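Melwood Records Storage — Working Group Minutes, August

Present: Thijs Vanhove (chair), Makis Gkikas (minutes), Herer site office, Karras Shelving

Apologies: Sotau Transport

**1. Previous minutes**

Accepted with one correction: the humidity logger in Bay 3 was replaced, not recalibrated.

**2. Box count**

MG reported 1,786 boxes on the register after the July check. Six have no destruction date. Herer to supply dates or confirm permanent retention before the next meeting.

**3. Sorting of small items**

Loose deeds and index cards will move from drawers to open cubbies, labeled by parish and then by year. TV asked whether cards would slump in part-filled cubbies. Karras can supply dividers in two depths. Agreed to order the shallow type first — the deep type blocks the label strip.
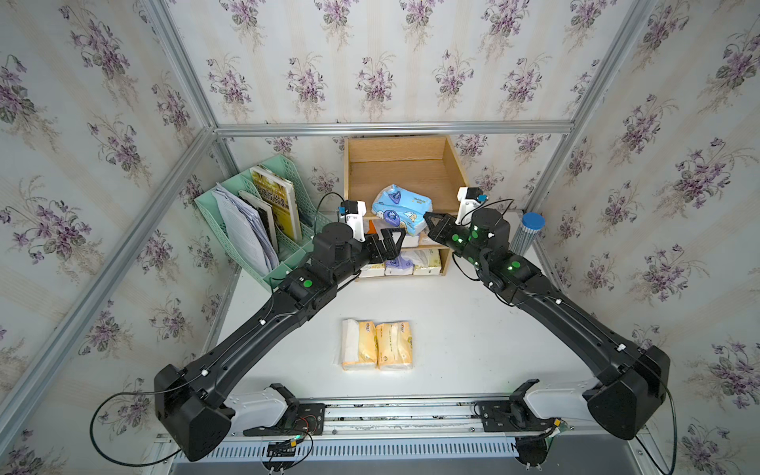
*Photo: M. Gkikas*

**4. Humidity**

Readings stayed within limits except for one weekend, when the loading door seal failed. Seal replaced. MG to move the Bay 3 logger away from the air inlet and note the new position on the floor plan.

**5. Transport**

Sotau has asked for a 7:30 a.m. collection slot. Herer has no objection provided the side gate is used. Return loads to be signed for by box number; pallet totals are no longer accepted.

**6. Actions**

- Herer: dates for undated boxes
- Karras: divider quote, shallow type
- MG: logger move, revised floor plan
- TV: confirm collection slot with Sotau

Meeting closed 11:40 a.m.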